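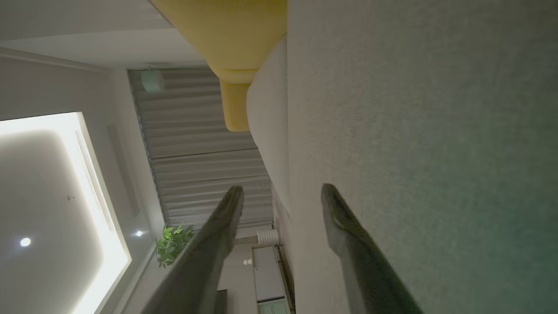 Surachet reckons the roll error will vanish if I just feed the policy gravity-aligned images, and he's told me so three times since breakfast. His exact words were "you're making the network learn which way is up when the arm already knows." Fair point. I'm still going to run it the slow way first, and this entry is mostly me writing down why, so I can look back and see whether I was being careful or stubborn.

October 22, 2018

Where we're up to. Hullon is the cushion-and-throw tidying task, Wullar is the training code, Ferraro is the policy we froze at the start of the month. Ferraro does nicely when the wrist comes in more or less level. Roll the wrist towards ninety degrees, so the ceiling ends up down one side of the view and the sofa down the other, and it gets lost. Not wildly lost! It still heads for the soft furnishings, it just picks an approach direction that belongs to a different wrist angle, and then the fingers arrive side-on to a seam they should be straddling.

Question for this week: is that a perception problem (it can't find the cushion edge when everything's sideways) or a frame problem (it finds the edge fine and then outputs motion in the wrong axes)? We've been arguing about it as though it's one thing and I don't think it is.

Method, so Markos can rerun it without ringing me.

Take the 4,000 wrist views from the Hullon set, all of them with open fingers and nothing grasped. Split by roll angle into bins of 30 degrees, which gives 12 bins for the full turn. Same number of views drawn from each bin, otherwise the upright bins swamp everything (that's what bit us last time, see the crossed-out page). For each view run Ferraro as is, and log two outputs separately: the edge heatmap from the middle of the network, and the motion vector from the end of it. Score the heatmap against the hand labels in image coordinates. Score the motion vector in the base frame AND in the camera frame. If the second number stays flat over roll while the first one climbs, it's a frame problem and I owe Surachet a coffee.

Didora did the labelling tool and it mostly behaves. One gotcha: it reads the rotation flag from the file header and helpfully turns the picture upright for you, then saves the labels in the turned coordinates. I lost most of a morning to that. Flag is now forced off in my copy. Markos, please pull before you label anything, and check the bottom corner says raw.

First results, upright to 60 degrees of roll: heatmap score barely moves. It's really quite good. Even where one finger sits right across the front of a cushion edge the peak lands on the edge, and pale upholstery against a pale curtain hasn't bothered it as much as I'd expected. Past 60 it sags a bit, and the sag is nearly all false peaks on straight ceiling lines. Cove lighting is the main offender. A bright strip with a soft falloff on one side looks an awful lot like the lit rim of a bolster if you squint, and the network is permanently squinting (we downsample hard). Curtain pleats get the odd false peak as well, though they're weak and the threshold eats most of them.

Motion vector, same range: base frame error climbs steadily from the second bin on. Camera frame error climbs too, only less. So... both? Annoying. I was hoping for something clean.

Had a think over lunch. The camera frame error might be climbing because of the ceiling peaks and nothing else. If the heatmap has two candidates, one on the cushion and one up on the light strip, the motion head averages them and you get a vector pointing at neither. Quick check: I masked the ceiling by hand on a small handful of the sideways views and re-ran. Camera frame error dropped back close to the upright level on nearly all of them. The base frame error hardly changed. That's a small handful picked by me, so I'm not hanging anything off it yet, but it does make me like the two-problem story better.

Which means Surachet's fix and mine probably aren't competing. Rotating the images to gravity would sort the axes. It wouldn't do much for the ceiling strips by itself, except that it puts them back at the top of the view where the network has learned to ignore them, so okay, maybe it would. Hmm. He'll be unbearable. The catch with rotating is the corners: turn a rectangular view by anything that isn't a multiple of ninety and you either crop or pad, and the fingertips live near the border. Lose a fingertip and the aperture estimate goes with it. I want to know what that costs before we commit.

Plan:

Finish the remaining bins tonight, it's just compute.

Surachet Suwannarat to write the gravity rotation in Wullar as a switch, not a branch, so we can run both from one config. Pad in mid grey, no cropping for now.

Me: proper ceiling masks for the sideways bins. Thinking of using the arm pose to work out which part of the view is above the horizon and dropping it wholesale. Crude, but it's a diagnostic.

Markos Karamanlidis to relabel the bins that went through the old tool. Sorry mate.

Aperture estimate with and without padding, fingers open and at half.

Later: two more bins in. Heatmap picks up again at the upside-down end, which I didn't see coming. Colour of the sofa? Check whether the inverted views are mostly from the one room before getting excited. Also the disk is nearly full again, so whoever's keeping the uncompressed copies, please move them across.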